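Learning to look at faces

3/29/23

So I finally signed up for the portrait drawing evenings at Tusen, the little studio over the bike shop, and I am completely hooked! I'd been putting it off for ages (I can draw a decent teapot, but a nose? No chance). The tutor is Naveed Usmani, who paints in oils and is very patient with people who rub everything out.

My first go was in charcoal and came out looking like my uncle, which was a shame as the model was a woman of thirty. Naveed had me turn the board upside down and only draw the dark shapes. Much better! Still a bit of uncle round the chin. 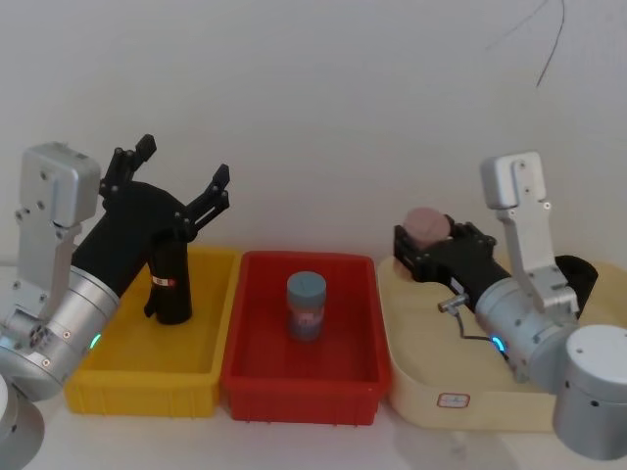 Paper, charcoal and a small disaster

I've been using the Amano pad, 17 sheets for the price of a sandwich, and it takes charcoal nicely until you get heavy with the rubber and then it goes all fluffy. Someone lent me a sheet of Jesidis, the toned grey stuff, and oh, it's lovely. You put in the darks, add a touch of white chalk on the forehead and there's a head sitting there.

The disaster was fixative. I sprayed far too close and my best drawing so far now has a puddle for a left ear.

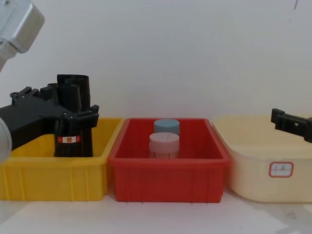
I've kept it anyway, ear and all, and it's pinned up over the kettle. My sister has asked me to do her two boys next, and I said yes before thinking about how long either of them can sit still. I may have to work from photos, which Naveed doesn't love, but he says to do up to 2 short sketches from life first and keep them beside me. Starting with the older one, if I can bribe him.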